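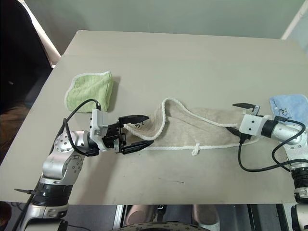 Koltside Radio has confirmed that its Monday evening folk programme, The Brevusine Hour, will leave the medium wave at the end of November and continue only on the internet. The station's notice ran to four sentences and was read out once, shortly before the seven o'clock news. I have listened to the programme for most of my adult life and I wish to record some observations while it is still where it has always been. It is a programme for people with their hands occupied. A green towel with a scalloped white edge can be folded into a square during a fiddle tune, and a long beige one takes an unaccompanied ballad, particularly if the singer has included all the verses. A good deal of the audience has always listened in this manner, and the presenters have planned for it, placing the longer spoken introductions early and the music that requires closer attention towards the end.

The title has been inaccurate for many years. The Brevusine Hour lasts two hours and has done so since the station gave up its relay of evening concerts from Kristiansen Hall and found itself with time to fill. The additional hour was given first to requests and later to field recordings, and it is the second of these uses that gave the programme its reputation outside the district. Singers who had never been asked to perform in public were recorded in their kitchens and parlours, and the station broadcast what it had collected with very little editing. Doors can be heard closing. In one recording a kettle comes to the boil during the fourth verse and the singer raises her voice slightly to accommodate it.

## The recordings

According to the station's own list, 145 reels were made for the programme. Of these, 74 have been transferred to digital files and may be broadcast. The remainder are held in the store beneath the studio, and no date has been announced for their transfer. I consider this a more serious matter than the question of wavelength, although it has received far less attention. A programme that moves to the internet can still be heard by a person with the means to hear it. A reel that can no longer be played is of no use to anyone.

I wrote to the station on this point in the spring and received a courteous reply. It stated that transfers are made as funds permit, that the machine in use requires parts which are difficult to obtain, and that priority is given to reels requested by the families of those recorded. I have no complaint about that order of priority. I would ask only that the list of untransferred reels be published in full, with places and song titles where these are known, so that families may learn that there is something to request.

## The change of service

From December the programme will be carried by Detik, the streaming service which the station already uses for its daytime output. I have tested it on three occasions and can report that the sound is considerably better than anything I have received on medium wave, where the second hour is often accompanied in winter by a foreign station discussing what I take to be agriculture. Detik also permits the listener to hear a programme again for a week after broadcast. These are real advantages and it would be unfair to omit them.

There are difficulties all the same. The service must be installed, an account must be opened, and the account must be confirmed by electronic mail. The station estimates its Monday evening audience at 1000, and it has not said how many of those listeners possess the necessary equipment. Reception in the upper part of the valley is poor for anything other than the old transmitter. I would have wished to see a period in which both services ran together — six months would have been reasonable — and the notice makes no mention of one.

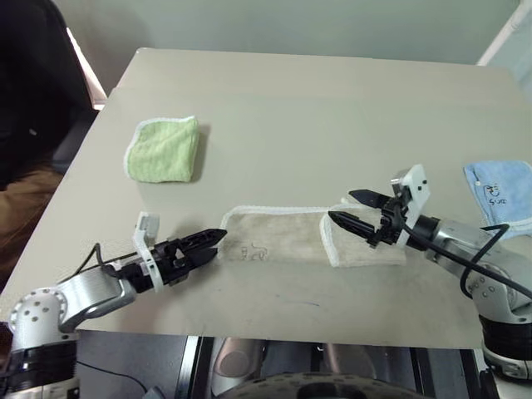

One reader of these pages has written to disagree, saying that the medium wave signal has been unusable at the coast for the past two winters and that listeners there had already lost the programme without any announcement at all. On Detik they have it back. The same reader adds that a relative now living abroad listens every week, on the morning after broadcast, and regards the programme as a principal link with home.

I accept the first point without reservation. I had not appreciated the condition of the signal at the coast, and my earlier post on the transmitter should have been confined to reception inland. On the second point I would say that an overseas audience is welcome, but that the licence under which Koltside Radio operates was granted for the benefit of the district, and its listeners have a prior claim.

The station is receiving comments in writing until the end of the month. Letters should be addressed to the programme office and marked with the title of the programme. I have sent mine. It asks for the list of reels and for a telephone number which listeners may ring for assistance in setting up the new service.

The final medium wave edition is to consist entirely of requests. I have asked for the recording with the kettle.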